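Tue 12 May

Back on the bike, and a few words about the Skikham loop

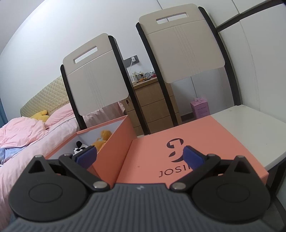 So I finally did it, I've put my name down for the Clurneck in August. All 217 kilometres of it. I keep opening the confirmation email to check it's still there, as if someone might have noticed my average speed and quietly taken me off the list.

If you've read this blog for a while you'll know I had a go three years ago and climbed into the broom wagon at the second feed station with my knees in bits. I blamed the saddle, then the wind, then a dodgy cheese roll. Really I just hadn't ridden enough. My longest training ride that year was a trip to my sister's and back, with a very long lunch in the middle (she does a good lunch).

Sunday was the first proper test. I did the Skikham loop the wrong way round, which means you get the big climb early while your legs still belong to you. It goes up past the reservoir and then there's a nasty bit after the cattle grid where the road tips up again and you can see all of it ahead of you. I hate that bit. I got over it in my lowest gear, weaving about like a shopping trolley, and was overtaken by a chap in sandals. Sandals! He said good morning very cheerfully and I couldn't get a word out in reply.

The descent was lovely though. New tarmac nearly all the way down to the ford, and hardly a car about. I'd forgotten how much I like that feeling of getting something back for all the grinding.

Bike news, for those who care: I've swapped the old wheels for a pair of Pluritz ones, second-hand, and they're a bit lighter and a lot noisier. The freewheel sounds like an angry cricket. I quite like it, dogs don't. I've also gone up to wider tyres and let some air out, which everybody at the club has been telling me to do for ages and I'd been too stubborn to try. My hands didn't go numb once. Fine, you were all right.

Then there's the Giro, which has been eating my afternoons. I'm supposed to be working with it on in the background and of course I end up watching a helicopter shot of a castle for ten minutes. I love the flat stages, I don't care what anybody says. Four hours of nothing much, a breakaway that's never going to make it, and then 500 metres of complete madness. I can't nap through the mountain ones.

Food is the thing I still haven't cracked. On Sunday I took two bananas and a bag of those chewy bars from Mercado, the café by the station, and by the last hour I was so sick of sweet stuff that I stopped and bought a pasty. Best thing I've eaten all year. Anyone got a recipe for something savoury that survives a jersey pocket? I tried little boiled potatoes with salt once and they were great until I sat on one.

Plan for the next few weeks is a long ride every Sunday, adding a bit each time, and something hilly on a weeknight if it isn't chucking it down. I'll put the Skikham route up when I've worked out how to get it off my phone. Still need new bar tape too, and I can't decide between black and a sort of mustard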